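ok I have now been asked four times how I'm organizing the tea stuff, so I'm doing a thread. get a snack, it's long

1/ Background for new people: in October we're moving from the big kitchen to a much smaller one, and my tea corner (a counter, two shelves and honestly part of a windowsill) has to shrink down to one tray and one drawer. I drink tea all day long. I don't want a sad tea corner!

2/ So first I pulled everything out onto the table and made a spreadsheet, because that's who I am. Total damage since I started buying "nice" tea things: 374 dollars. I really thought it would be less. A lot of it was tins. I have a tin problem, I love a lid that fits tight, and half of them had one spoonful of something gray and dusty in the bottom.

3/ Anything that didn't smell like tea anymore went in the compost. You stick your nose in, and if you have to think about it, it's gone. I was strict for the first few and then got emotional over a smoky one I bought on a trip and kept it, and it smells like a campfire from years ago, and I'm fine with that.

4/ Tins that survived: 8. They're going in the drawer lying down with the labels facing up. I tried them standing and the drawer wouldn't close, and then I tried them standing in a deeper drawer and I couldn't tell what anything was without lifting every single one out.

5/ Somebody asked about the Vilum drawer dividers. I bought them and returned them. They're nice and springy but they slid around every time I opened the drawer fast, and I open drawers fast. I cut up a shoebox. The shoebox is winning.

6/ Electric kettle stays, obviously. Stovetop kettle goes to my sister, who has wanted it forever and has been weirdly patient. The Nishimura teapot stays too even though the lid has a chip, because it pours clean and I've had so many pretty pots that dribble down the front and onto your sleeve.

7/ Mugs. Ugh. I thought mugs would be the hard part and they were. My rule ended up being that I had to have used it in the last month, and if I reached for it only when everything else was in the dishwasher it went in the box. I filled the box. I took two back out. I put one of those back in. It's an ongoing situation

8/ Also, can we talk about tea towels? I had a stack of them so tall that it fell over when I opened the cabinet. Most had stains I'd stopped seeing. The thin printed ones don't dry anything, they just push the water around the cup, so those are rags now and they live with the cleaning stuff.

9/ The tray question! This is what most of you wrote to me about. I looked at a Hurnari one (too deep, you have to reach down into it like a sink) and a Rulora one that was beautiful and cost more than my shoes. I wanted a rim so drips stay put, and I wanted color, because the new kitchen is white on white on white.

10/ Trays turned out to be my favorite part of this whole project. I went bright, and I have zero regrets, it wakes the whole corner up. A light blue one with a good thick rim looks so cheerful on a gray table, and dark blue cloths can go straight in it, all crumpled up, no folding required. I've given up on folding, by the way. I did the neat little thirds for about 11 days and then I was just grabbing one and throwing it back. Cloths in the tray, cup out on the table where I can reach it, done.

11/ Same goes for the wooden bits. I used to keep everything like that in a jar with the spoons and I'd have to dig around with wet hands. Now the flat round piece sits out next to the white cup with the stick on top, and it all looks like it belongs together even when I've just plunked it down. Wood and white is so forgiving.

12/ Things I haven't solved: where the honey goes (sticky bottom, every time, no matter what I put under it), what to do with the strainers, and whether I need a second tray for when people come over. I lean yes. My spreadsheet leans no.

13/ If you're doing this too, do the tins first and the mugs last. I did mugs in the middle and lost a whole evening to sitting on the floor feeling things about a mug from a bank.

14/ And to the person who asked about loose leaf vs. bags: both! I'm a bags person before breakfast and a leaf person after lunch, and the bags go in the drawer in front of the tins, out of their cardboard boxes, which saved me a ridiculous amount of room.

15/ I'll post the drawer once the shoebox looks less like a shoebox. Send me your honey ideas please, I'm begging

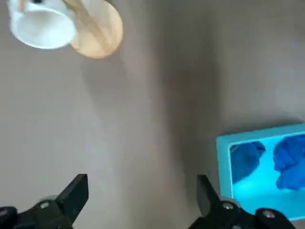

16/ Honey update already, you people are fast. Top suggestions so far are a squeeze bottle stored upside down and a little saucer that goes through the dishwasher with everything else. I'm trying the saucer first. My one worry is that it'll end up living in the tray, and next to those dark blue cloths there isn't a lot of room I want to give to something sticky. If it works I'll report back, and if it doesn't I'm getting the squeeze bottle and pretending it was my plan from the start.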